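問い合わせ記録 Surusau運河クルーズ予約 乗船券の時刻表示不一致
状態:対応中
対象:Leretti桟橋発、Kavadside閘門経由の遊覧便

木曜受付。利用者より、予約確認メールの出航時刻が11時、乗船券PDFの出航時刻が11時30分になっているとの連絡。同一予約番号で再発行しても結果は変わらず。

確認1
予約データ上の出航時刻は11時30分。PDF側が正。メール本文は便マスタではなく、桟橋の集合時刻欄を参照していた。

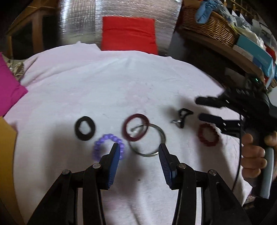 確認2
同じ症状はOgura発の便では再現しない。Ogura発は集合時刻欄が空で、その場合のみ出航時刻を読みに行く。Leretti発は2月の春ダイヤ登録時に集合時刻欄へ値が入っている。

暫定対応
該当便のメールテンプレートを旧版に戻し、テスト予約5件で送信。5件とも11時30分と表示。送信済みの予約者には訂正メールを再送した。閘門の通過待ちによる到着遅れは本件と別扱いとし、現地掲示の案内に従う。

追記
利用者から、下船後の市内散策つきプランの集合場所も券面に出ないとの指摘あり。プラン紹介ページの掲載内容は更新済みだが、券面側の項目が未設定。

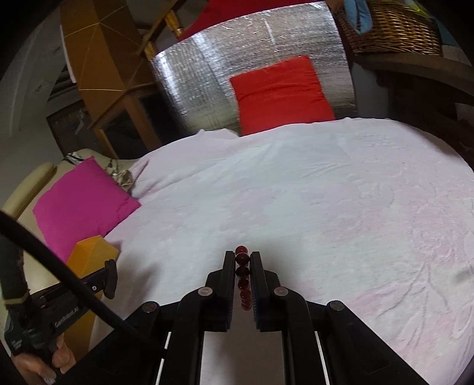 添付2:赤いビーズ

券面項目の追加は別チケットに分割。本チケットではメール側の参照先修正のみを扱う。

残作業
・参照先を出航時刻欄に統一
・集合時刻は別行で表示
・英語版テンプレートの同箇所を確認(未着手)

修正版の反映後、Leretti発とOgura発の2系統で再送テストを行う。結果は本欄に追記。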